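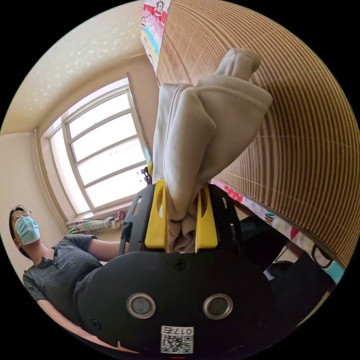

Call for participants - Clevden Robotics Club, cloth handling project
Posted 2025-06-27

We need people to fold, pick up, and hang clothes with a hand-held gripper so our student team can teach an arm to do it in September. No robotics background needed. No coding either. If you can fold a sweatshirt you're in.

What you'd do
Sessions are 2 hours, with a break in the middle. You hold the gripper, we give you a garment, you do the task. Then again. And again, sorry, it is repetitive. Mostly sleeves and hems right now, thick stuff like fleece, becuase that's where our model from spring falls apart. Thin shirts later if we get to them.

We're after 50 good recordings per person. Most people get there in two sessions, some need a third. Bad grabs are fine, keep going, we want those too. Just say "miss" out loud so Keegan can mark it.

Where
Either the club room at Clevden or your own place. Home sessions are very welcome, we have way too many recordings from the same table. Any room with decent daylight works. We bring the gripper and the laptop, you supply the clothes. Please no wool that sheds, it gets in the finger joints and Brock has to take the whole thing apart.

Who
- 18 or over
- both hands OK for light lifting, the gripper gets heavy after a while
- left handers please!! we have hardly any
- glasses fine, masks fine, long hair tied back

Spots: 27 for this round. First come first served, then a wait list.

Pay
Gift card, 100 dollars, once your recordings are in. Half if you stop early, no questions. Club members can take lab hours instead, ask Ruoxi Yin how to log them.

Privacy stuff
You may show up in the video and so might your room. Faces get blurred before anything leaves the club drive. You'll sign a form before the first session, and you can pull your recordings any time up to the start of training in September. Tell housemates ahead of time.

To sign up
Write to Audrey-Anne McIntyre at the club desk, subject line "cloth". Include:
your name
left or right handed
home or club room
times that dont work for you

She answers in the evenings mostly. Questions about the gripper itself go to Brock Marchand, scheduling changes to Keegan Melnyk. Faculty contact is Vernon MacDonald.

Already did the towel round last term? You can still join this one, new form needed though.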